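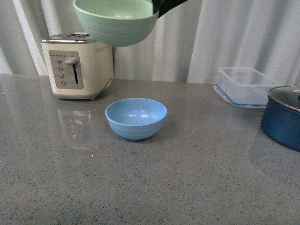
Breakfast Host Wanted, Meder House, Zorville

Part time, mornings, starting in February

Meder House is a small residence for older adults at the quiet end of Zorville, and we are looking for a kind, early-rising person to run our breakfast kitchen. If you like the first hour of the day, when the radio is low and people drift in one by one wanting to tell you how they slept, then please keep reading, even if you have never held a job like this one.

Our last breakfast host, Lis, stayed with us for many years and has now moved to be near her grandchildren. We miss her terribly (and her cinnamon oatmeal, which she has kindly written down for whoever comes next). We aren't looking for a second Lis. We would love somebody with their own way of doing things, so long as that way is patient and starts on time.

What the mornings are like

You would come in at 6:30 and get the coffee going, then put out cereal, fruit and bread. Hot food is simple: oatmeal every day, eggs on request, and pancakes when somebody has a birthday. Most residents are at the table by eight, but a few like to sleep in, and we never hurry them. There is always one more slice of toast to be made for someone who swore they weren't hungry.

After breakfast you would clear up, wash the dishes, check the refrigerator and write the shopping list for the next day. Then comes the part Lis always said she liked best, which is sitting down with your own cup and whoever is still at the table. That time is paid, by the way — it is part of the work, and we mean it. 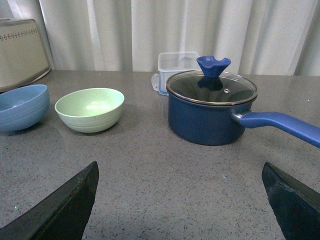

Some of our residents need their food softer or cut smaller, and two of them are diabetic. You don't need to know about any of this before you come. Our day nurse will go through each person's needs with you, and you will have her beside you for your first two weeks. You would not be asked to give medication or help with bathing or dressing.

Who we hope to hear from

You should be comfortable cooking plain food for a table of people and keeping a kitchen clean. A food handler's card is helpful, but if you don't have one we will pay for the course. You will need to be on your feet for most of the shift and able to lift a full stockpot. A second language would be a lovely bonus, as a few of our residents grew up speaking something other than English and light up when they hear it.

We ask for two references, and they don't have to be from employers. A neighbor or a teacher is fine, as long as it is a person who has known you a good while. We also run a background check, at our cost, on everyone who works in the house.
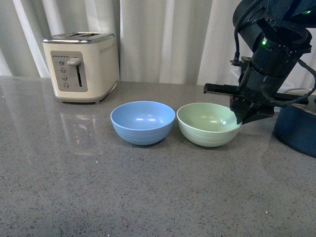 Toaster and bowls on the counter.

Hours and pay

The job is 20 hours a week, spread over five mornings, with every other weekend off. Pay is $1,621 a month before taxes, with paid vacation, and your own breakfast is included. We also cover a monthly bus pass, and the Daltari Avenue bus stops right at our gate. If you drive, there is parking behind the building.

Everyone here is being careful this year, so masks are worn indoors by staff and we will provide them. First interviews will be by phone.

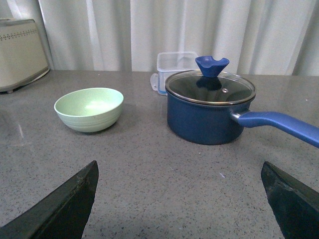

If we both feel good after the phone call, we will invite you to spend a trial morning in the kitchen. It is paid like any other shift, and it gives you a chance to see whether you like us, too!

How to apply

Please write a letter to Brendan Ó Briain, House Manager, Meder House, 527 Daltari Avenue, Zorville, or drop it in the box by the front door. It needn't be long or fancy. Tell us a bit about yourself, which mornings you could work, and what you like to eat for breakfast. A résumé is welcome but not required. Remember to include a phone number and a good time to reach you.

Posted November 26, 2020. We will read letters as they come in and keep the position open until we have found the right person. Everyone who writes will get a reply from Brendan, though he does ask for a little patience over the holidays.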